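Altcombe Folding Table Top, White, Two-Panel

Product code: ALT 521
Sold by Fultton Trade Furniture
Delivery: 27 working days in July, sooner at other times of year

Overview

The Altcombe is a plain white table top in two panels, made to sit on trestles, a fixed frame or our own Modise legs. It is sold mostly to florists, schools, market traders and small workshops who want a large work surface that can be taken apart at the end of the season. The panels come separately wrapped and can be carried up a normal staircase by two people.

The surface is smooth and has a low sheen. It is not a display finish. Customers who want a gloss top for a shop window should look at the Esum range, which costs more and shows scratches sooner.

What you get

Two top panels, white
Joining plates and screws
One hex key
Four rubber feet for use on a bench
Printed fitting sheet

Legs and trestles are not included. The top fits Modise legs without drilling. For other makes, check that the cross rail is at least 73 mm wide, as a narrower rail will not take the fixing screws.

Fitting

Lay both panels face down on a blanket or a clean carpet. Push the long edges together and fit the joining plates loosely, starting with the middle one. Check the edges are flush before tightening. Turn the top over with a second person, one at each end, and lower it on to the legs.

There will be a fine line where the panels meet. This is normal. If one side stands higher than the other, slacken the plates, press the high side down and tighten again. Do not fill the join, or the top cannot be taken apart later.
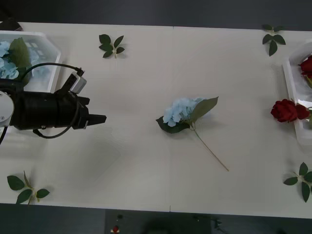
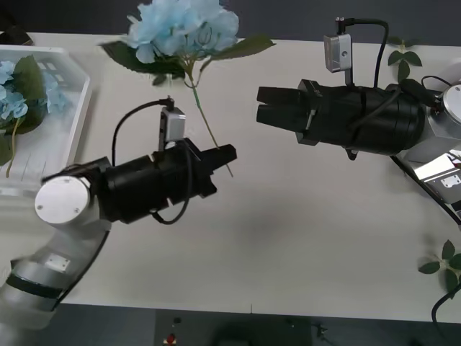 Care and cleaning

Wipe down with warm water and a little washing-up liquid. Dry with a soft cloth, working along the length. Grey scuffs from boxes and pots come off with a damp melamine sponge used lightly. Do not use scouring powder, wire wool or anything containing acetone.

Plant sap and pollen should be wiped up the same day. Lily pollen is the worst for this and is best lifted with sticky tape before any water goes near it. Floral dye will stain if left overnight — put a sheet of paper down first if you are dyeing stems.

Hot pans and glue guns should go on a mat. Heat marks are not covered by the guarantee.

Weight and loading

Each panel weighs 27 kg. On Modise legs the assembled top will take 73 kg spread evenly. Put heavy items over the legs and keep them away from the join. Nobody should stand or sit on the top.

Storage

Store panels upright on the long edge, face to face with the foam sheet between them. A dry shed or garage will do in summer. In winter bring them indoors, as damp can get into the screw holes and swell the core. Keep the plates and screws in the bag supplied and tape it to the underside of one panel.

Spares

Joining plates, feet and foam sheets are kept in stock and can be ordered singly. Single panels can be supplied, but white varies slightly between batches and an old panel will not always match a new one. Send us the batch number from the underside and Shabani Simiyu in the spares office will look for the closest one we have.

Trade orders

Orders of four tops or more go on a pallet with a tail-lift delivery. There must be hard standing at the address, as the driver cannot take a pallet truck over gravel or grass. Trade accounts are opened by Nyokabi Massawe. Please have your company details and one supplier reference ready.

Customer comments

"Bought two for the flower room. Went together in the time it takes to have a cup of tea. The hex key is poor and I used my own." — Wycliffe Laizer

"Good big surface and easy to wipe. Heavier than I expected and my trestles were too narrow, so check yours first." — Idrisa Barasa

"One corner was chipped on arrival. Rang up and a new panel came the next week, with no fuss about the old one." — Dennis Swai

Returns

Unused tops can be returned within 27 days in the original wrapping. Collection is charged at cost unless the top is faulty. Report any transport damage before fitting, and keep the packaging until we have replied.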